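Griffiths to lead Gallaslow opposition group

Saturday, November 29, 2025

Councillor Tegwen Griffiths has been chosen as the new leader of the opposition group on Gallaslow Council, after a vote of its members last night.

She beat Parviz Rahimi, who represents Pirbridge ward, and takes over from Kirsty Niven. Ms Niven told colleagues earlier this month that she would step down to stand for the county seat in May.

Ms Griffiths was first elected 10 years ago and has spoken for the group on housing since the last local elections. She said her first task would be to oppose the planned sale of the Stevard Road depot.

"People in this town were promised a say on the depot and they have not had one," she said. "We will be asking for the vote to be put back until they do."

A petition against the sale has been signed by around 2,000 residents. The council's ruling group says the money is needed for road repairs and that the site has been up for discussion since last year. 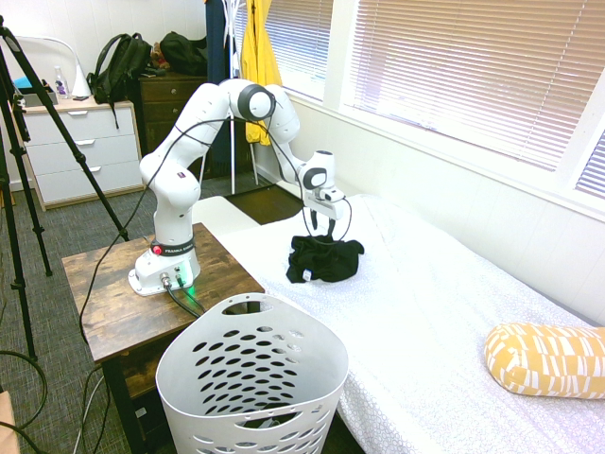

Deputy post still open

The group has yet to fill the post of deputy leader. Mr Rahimi said he would not put his name forward, but would stay on as finance spokesman if asked.

Shahab Ghasemi and Tegwen Phillips are both expected to stand. Mr Ghasemi won his seat by 206 votes at a by-election in the spring — the group's only gain this year.

Council leader Jan Domański congratulated Ms Griffiths and said he hoped the two sides could work together on the budget.

The full council meets next month, when the depot sale is due to be debated.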